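Early Words Library Project: Progress Report to the Mondal Fund

Second report, covering the period since March
Prepared by the Wamley Reading Room

Dear friends at the Fund,

It has been a full and rather lovely stretch of months since our last report, and we are glad to have the chance to tell you about it properly. Your grant was made to help us get books and early reading support to families with children under six in Wamley and out along the Hument road, where the nearest public library is a long bus ride away. We have tried to set down what went well, what went slower than we hoped, and where the money has gone so far.

The biggest piece of news is the book bags. We promised you 1,000 over the life of the grant, and 293 have now gone home with families. We know that looks like a small share, and we would be lying if we said we weren't hoping for more by this point. The bags themselves arrived late (the first batch had the wrong straps and had to go back), and we did not want to hand out books in grocery sacks when we had told everyone there would be something nice to carry them in. The straps are right now, the bags are sturdy, and they are moving out the door at a good pace.

Each bag holds four picture books, a card of nursery rhymes and a folded sheet of things to do with letters and sounds at home. The sheet has been rewritten twice. Parents told us the first version felt like homework, and they were right! The new one asks for five minutes at a time and mostly uses what is already in a kitchen: cereal boxes, the mail, a shopping list.

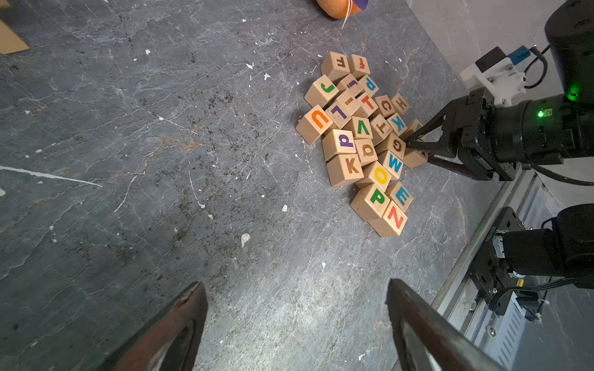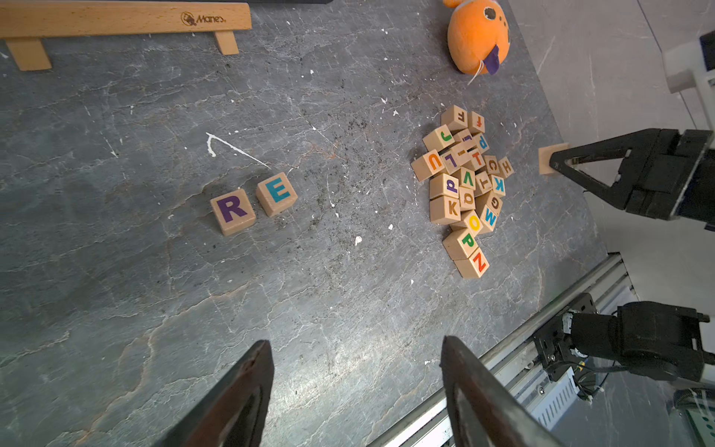 Wooden letter blocks, with an R and an E side by side in the second picture.

Wamley, September 17, 2021

Story hours started again in the spring, first outdoors under the big awning and then inside once we had the windows fixed. We run two a week in Wamley and one every other week in Hument, in the back half of the grange hall. The Hument group has been the happy surprise of the year. We expected a handful of families and planned for that, and by the third session we were borrowing chairs from the church next door. Grandparents come in particular, and several of them have asked whether we might do something for grown-ups who would like to be more comfortable reading aloud. We would dearly love to, and we will come back to that below.

The shelves at Wamley now hold around 2,000 children's books, counting the donated ones that passed our sorting. We turned away a good many that were torn or simply very dated, and we have learned to say so gently at the door. The picture book section has been moved to the low shelves by the radiator, so small children can pull things out themselves. This makes for a terrible mess by closing time and we would not change it.

Now to the part that has not gone so well. The home visits were meant to begin in the spring and they did not start until summer. Training took longer than we had planned, and two of our four visitors moved away before they had made a single call. We have filled one of those places and are still looking for the other. In all, 171 visits have been made, most of them in Wamley itself, and we are behind on the farms past Drostow, where the roads are slow and families are often out working until supper. We are trying early evening visits there and will tell you in the next report how they are received.

On spending, we are under budget on travel and visitor pay for the reasons just given, and a little over on books, mainly on account of the bilingual titles, which cost more and which families ask for first. We would like your permission to move part of the unspent travel money into books. A separate sheet with the full accounts is enclosed, and we are happy to go through it by phone.

Over the winter we plan to keep the bags going out at every story hour and clinic day, open a small lending shelf at the Drostow feed store (the owners offered us the corner by the front window), and try a short read-aloud class for adults in Hument, four evenings to begin with. The class was not in our original proposal, so please tell us if you have any concerns before we print the flyers.

You would be very welcome at a story hour if you are ever out this way. Mornings are best, and there is usually coffee.

With warm thanks,
The staff of the Wamley Reading Room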